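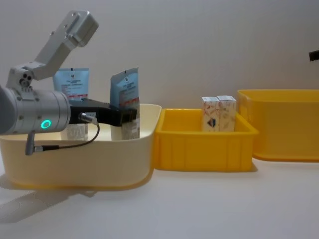

Nitent sucht für den Standort Drustcombe zum nächstmöglichen Zeitpunkt Fachkräfte (m/w) für die Betreuung automatisierter Kommissionierplätze. Im Rahmen des Projekts Prirnex wird die Einzelstückkommissionierung im Bereich Kleinteile schrittweise von reiner Handarbeit auf gemischten Betrieb umgestellt. Das Sortiment des Bereichs umfasst 1.669 Artikel, überwiegend Beutelware und Faltschachteln in kleinen Abmessungen. Die beiden Gruppen stellen unterschiedliche Anforderungen an Greifer und Vorlage: Hellblaue Beutel, wie sie hochkant in der cremefarbenen Wanne hinter dem schwarzen Greifer stehen, geben beim Zufassen nach und verändern ihre Kontur, während die schmalen Kartons in der niedrigeren gelben Kiste daneben formstabil sind, bei engem Stand aber wenig Platz für die Greiferbacken lassen. Die Beurteilung solcher Fälle und die Festlegung der passenden Vorlage gehören künftig zu den Kernaufgaben der ausgeschriebenen Stellen.

Stellenbezeichnung: Anlagenbetreuer/in Kommissionierung
Kennziffer: Prirnex 3
Anzahl: vier Stellen
Arbeitszeit: Vollzeit, Früh- und Spätschicht im Wechsel
Vertragsart: unbefristet
Besetzung: ab Mai

Ausgangslage

Bisher entnimmt eine Person am Kommissionierplatz die Ware aus dem Vorratsbehälter, prüft sie auf Sicht und legt sie in den Auftragsbehälter. Menge und Artikel werden am Handscanner quittiert. Im gemischten Betrieb führt ein Roboterarm die Entnahme und die Ablage aus. Die Mitarbeiterin oder der Mitarbeiter stellt die Behälter bereit, überwacht mehrere Plätze gleichzeitig und greift ein, wenn ein Artikel nicht sicher aufgenommen werden kann. Artikel, die sich für den automatischen Griff nicht eignen, werden weiterhin von Hand kommissioniert. Dazu zählen nach heutigem Stand Glasware, lose Bündel und alle Gebinde mit beschädigter Umverpackung.

Die mechanische Installation sowie die sicherheitstechnische Auslegung der Plätze liegen bei der Firma Dierckx. Nitent verantwortet den Betrieb, die Artikelstammdaten und die Störungsbeseitigung erster Stufe.

Aufgaben

- Rüsten der Plätze zu Schichtbeginn: Behälter positionieren, Auflagefläche reinigen, Greiferbacken auf Verschleiß kontrollieren
- Sichtprüfung der Leitungen und Steckverbinder am Handgelenk und am Greifer auf festen Sitz und Scheuerstellen
- Bestücken der Vorratsbehälter nach Vorlageplan (Ausrichtung, Abstand, maximale Füllhöhe)
- Freigabe und Quittierung nach Stillstand, Klären von Fehlgriffen und Doppelentnahmen
- Manuelle Kommissionierung der nicht freigegebenen Artikel
- Pflege der Greifparameter je Artikel innerhalb der vorgegebenen Grenzwerte
- Erfassung von Störungen mit Artikelnummer, Behältertyp und Fehlerbild
- Mitwirkung bei der Erstaufnahme neuer Artikel, einschließlich Probelauf und Freigabevermerk

Eingriffe in die Sicherheitssteuerung, Änderungen an Bewegungsbahnen und Arbeiten an geöffneten Antrieben sind nicht Bestandteil der Tätigkeit. Sie werden von der Instandhaltung oder von Dierckx ausgeführt.

Anforderungen

Vorausgesetzt wird eine abgeschlossene Ausbildung als Fachkraft für Lagerlogistik, Fachlagerist/in, Maschinen- und Anlagenführer/in oder eine vergleichbare Qualifikation. Bewerberinnen und Bewerber ohne Abschluss werden berücksichtigt, wenn sie mindestens drei Jahre Tätigkeit in der Kommissionierung nachweisen. Erfahrung mit Robotern ist nicht erforderlich. Sicherer Umgang mit Handscanner und Bildschirmmasken wird erwartet, ebenso Deutschkenntnisse in einem Umfang, der das Lesen von Betriebsanweisungen und das Verfassen kurzer Störungsmeldungen erlaubt. Farbtüchtigkeit ist nachzuweisen, weil Behältertypen und Statusanzeigen der Anlage farblich unterschieden werden.

Einarbeitung

Die Einarbeitung beginnt mit der manuellen Kommissionierung im selben Bereich. Danach folgen die Unterweisung an der Anlage, ein Abschnitt im Begleitbetrieb und die interne Prüfung zur selbstständigen Quittierung. Die Einarbeitungszeit wird voll vergütet. Wer die Prüfung nicht besteht, kann sie einmal wiederholen; bis dahin erfolgt der Einsatz an einem Handplatz ohne Änderung der Entgeltgruppe.

Veränderungen für die vorhandene Belegschaft

Interne Bewerbungen werden bei gleicher Eignung vorrangig behandelt. Für Beschäftigte des Bereichs Kleinteile gilt eine Zusage über 365 Tage ab Inbetriebnahme des ersten Platzes: In diesem Zeitraum werden im Zusammenhang mit Prirnex keine betriebsbedingten Kündigungen ausgesprochen. Wer am Handplatz bleiben möchte, behält diesen, soweit das Auftragsvolumen der nicht freigegebenen Artikel dafür ausreicht. Andernfalls wird ein Wechsel in den Wareneingang oder den Versand angeboten.

Die Stückleistung je Person entfällt an den automatisierten Plätzen als Bemessungsgröße. An ihre Stelle tritt eine feste Zulage. Anlagendaten werden platzbezogen ausgewertet, eine Zuordnung zu einzelnen Personen findet nicht statt. Erfahrungsgemäß verschiebt sich die Belastung: Die Zahl der gleichförmigen Greifbewegungen nimmt ab, der Anteil an Beobachtung und an kurzfristigen Unterbrechungen nimmt zu. Der Wechsel zwischen Überwachung und Handplatz ist deshalb innerhalb jeder Schicht fest eingeplant.

Vergütung und Rahmenbedingungen

Die Eingruppierung erfolgt nach Haustarif, zuzüglich Schichtzulage und Anlagenzulage nach bestandener Prüfung. Arbeitskleidung und Sicherheitsschuhe werden gestellt. Stellplätze befinden sich auf dem Werksgelände.

Bewerbung

Erbeten werden Lebenslauf, Nachweise über Ausbildung oder bisherige Tätigkeit sowie die Angabe der bevorzugten Schicht. Ein Anschreiben ist freigestellt. Unterlagen sind unter Angabe der Kennziffer an die Personalabteilung von Nitent, Standort Drustcombe, zu richten. Zum Auswahlverfahren gehören ein Gespräch und eine praktische Aufgabe am Kommissionierplatz; Fahrtkosten werden nach Vorlage der Belege erstattet.

Stand der Ausschreibung: 26. März 2018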